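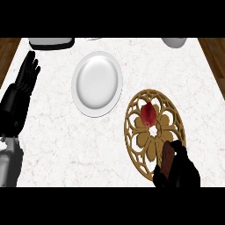 By the time I found the right door at Terska on Tuesday, the coffee was nearly gone and 18 of us were squeezed in front of one big screen, watching a simulated robot work at a marble table set with a plate, a bowl and a very red apple.

"It's had 3,000 tries at this table," said Zohreh Asadi, who was kind enough to start over for me — and then once more for a boy in the front row, who wanted to know if it ever got hungry. She gave that one some real thought, bless her.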